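Tretex Donation Scale: Set-Up Guide for Partner Charities
Section 4. Placing the scale and weighing the first parcel
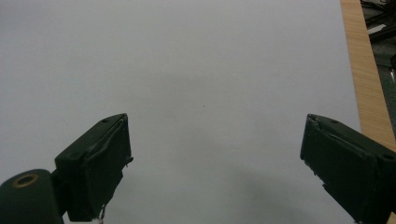 The Zikumard program sends food and school supplies from our store in Unnithan to children's homes and family shelters. Every parcel is weighed before it goes on the truck, and the weight is written on the delivery sheet. Please choose the place for the scale with care, as it is not easy to move later. A wide, smooth and bare white tabletop is a good choice, and on such a surface even one tiny dark speck can be noticed and wiped off before the scale is put down. Do not use a folding table.

Before you start, have ready:
the scale and its power cable
the test weight
the delivery sheet, form 718

1. Put the scale on the table with the display toward you.

2. Turn the four feet until the bubble is in the middle of the small ring.

3. Connect the cable first to the scale, then to the wall.

4. Press ON and wait until the display shows 0.00. If it shows E2, press ZERO one time.

5. Place the test weight in the center of the plate. The display must show 5.00 kg. If the value is different, go to Section 6 and do not weigh any parcels.

6. Remove the test weight and place the first parcel. Wait until the number does not change any more.

7. Write the weight on form 718, in the column with the name of the receiving home.

CAUTION: The plate can carry 300 kg at most. Never stand on it and never let children play on it.

Note: Rice and flour go in code 108. Blankets and clothes go in code 589. If one parcel has both, use the code of the heavier part.

Note: Medicine is not weighed with this scale. It travels in the sealed Trudside boxes, and these must stay closed until a nurse at the home receives them.

8. At the end of the day press OFF, pull out the cable and cover the scale with its cloth. Put the signed forms in the blue folder, the newest on top.

For cleaning of the plate see Section 5.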